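Search this site Enter keywords Go

Print this page | E-mail this page

Technical Drawing 2 - Handout 5: Pencils, Line Weight and Paper
Instructor: Simin Mahmoudi, Cullbridge Evening School

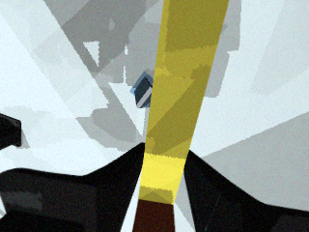
Line weight is how dark and how thick a line looks on the sheet. Outlines are heavy. Hidden edges are medium and dashed. Center lines and dimension lines are thin.

Use 2H for layout and HB for final outlines. Soft grades smear under the T-square, so leave them for sketching class. Harder leads dent the paper, and the groove stays after you erase.

Turn the pencil slowly as you draw - a quarter turn over a long line is enough. Pull it, don't push it. Work from the top of the sheet down and wipe the triangle before you set it on finished work.

Paper: the Cika pad is fine for exercises. For the May drawing, use the heavier Manalo sheet, cut to 400 by 475 mm. Keep a border of 5 mm on all sides. Tape the corners only.

Lettering is still the weak point in most sheets handed in so far. Rule two light guide lines first, every time, including for the title block.

For next class: redraw the bracket from Handout 4 with three line weights. Questions about the title block go to Crisanto Lagman in the drawing office.

Related items
Handout 4: Orthographic Views
Handout 6: Dimensioning
Title block template
Supply list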